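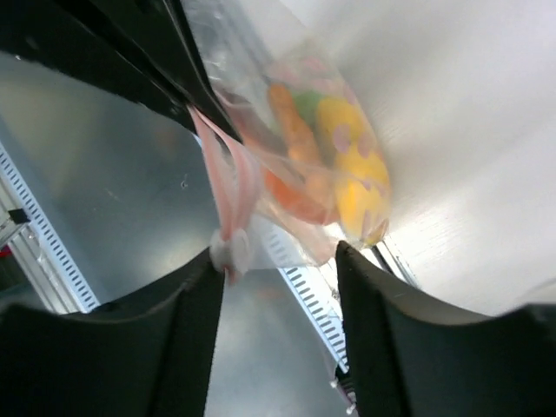
Callero moves small-parts packing to clear resealable bags

Wednesday, April 22, 2026

Callero has changed the inner packing of its play food and small toy sets from printed cardboard trays to clear plastic bags. The change applies to all orders leaving the Frimpong packing room from this week. Outer cartons, item codes and prices stay the same.

Each bag holds one set of loose pieces, such as a carrot with its matching vegetables. The contents can be checked through the plastic at the packing bench and again at the shop counter without opening the bag. Under the old method a tray had to be lifted from its sleeve for each check, and returned trays often came back with torn corners.

The bags are supplied by Drivitus in two sizes. The smaller takes up to 4 pieces and the larger up to 6. Pieces longer than the bag base are placed on the diagonal, with smaller round pieces beside them. Packers are asked to press out spare air before closing. Bags must not be folded over more than once, as a double fold lifts the carton lid and prevents the tape from lying flat.

Cartons hold 40 small bags or 35 large bags. Mixed cartons are not offered at present. Bags are laid flat in layers with the closures facing the same side, and a packing slip is placed on the top layer. Set labels go on the carton only; the bags themselves carry no printed label.

A trial was carried out in January on the vegetable and fruit sets. Packing room staff reported fewer missing pieces at final check and asked for one change, a wider opening on the larger bag. Drivitus has made this change and all stock now in use is of the wider type.

Retailers holding sets in the earlier trays may continue to sell them. Both types may be displayed together. Trays will not be exchanged for bags, but replacement pieces can be ordered under the existing item codes.

Delivery to shops is handled by Atarex on the usual routes. Stockists should allow for a lower carton height when planning shelf space. Revised carton dimensions are listed in the Callero trade catalogue.

Ends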